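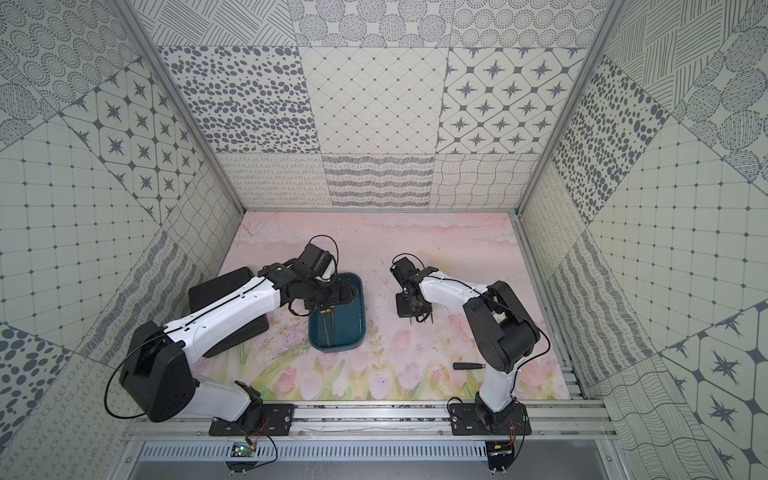 Do applicants need a trade certificate to be considered for the bench fitter position?
A certificate is preferred, but applicants with 2 years of documented bench work in metal or wood may apply without one.

Bench Fitter and Hand Tool Repairer – Raken workshop
Employer: Domański
Reference: BF-27
Contract: permanent, full time, after a trial period of 5 weeks

Domański repairs and reconditions hand tools for contractors, schools and rental counters. The Raken workshop handles files, chisels, planes, saws, hammers and knives. Power tools are dealt with at the Ilesari site and are outside the scope of this position.

Duties
Inspect incoming tools and record their condition on the job card.
Clean and card files, sort them by cut and length, and reject those with worn or chipped teeth.
Replace and seat handles on hammers, files and chisels.
Grind, hone and test edges to the customer's stated angle.
Check hammer faces for chipping and mushrooming, and dress them where the remaining metal allows.
Enter finished jobs in Drivico, the order system used at both sites. Training in Drivico is given during the first week.

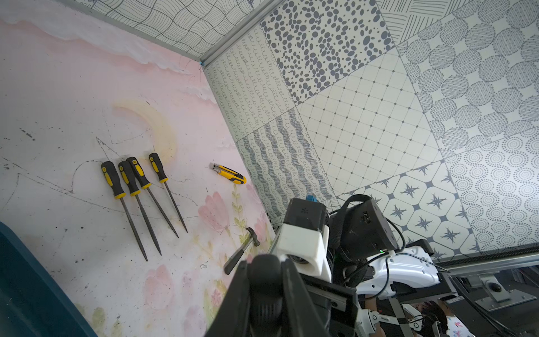
Hand files, a utility knife and a claw hammer.

Requirements
Trade certificate in fitting, toolmaking or joinery, or the bench experience stated at the top of this notice.
Ability to read a dimensioned drawing and to use calipers, a square and a bevel gauge without supervision.
Safe use of a bench grinder, including dressing and changing wheels.
Legible handwriting. Job cards are completed by hand before they are entered in the system.
Ability to stand for most of a shift and to lift a full tool crate to bench height.

Experience in saw sharpening is useful. Applicants without it will be trained on the filing jig before moving to freehand work.

Hours and pay
The position covers 5 shifts per week, starting on Monday. The early shift begins at 7:00 a.m. and the workshop closes at 3:30 p.m., with a paid break in the morning and an unpaid lunch period. Overtime is offered in April, when schools send in their stock for yearly service, and is voluntary.

Pay is hourly and depends on grade. The grade is set after the practical test and reviewed at the end of the trial period. Domański supplies safety glasses, hearing protection and work clothing. Safety shoes are bought by the employee and refunded against a receipt.

Practical test
Shortlisted applicants attend a bench test at Raken. The test consists of filing a steel block square, fitting a hammer handle and sharpening one chisel. Tools and material are provided. Applicants may bring their own files – these must be shown to the supervisor before use.

How to apply
Send a resume and a short account of one repair job you have carried out, no longer than 2000 characters, including the fault, the method and the result. Copies of certificates should be attached. Quote reference BF-27 in the subject line. Applications may also be left at the Raken front counter during opening hours.

Applications sent to the Ilesari site will be forwarded, but this can delay the reply.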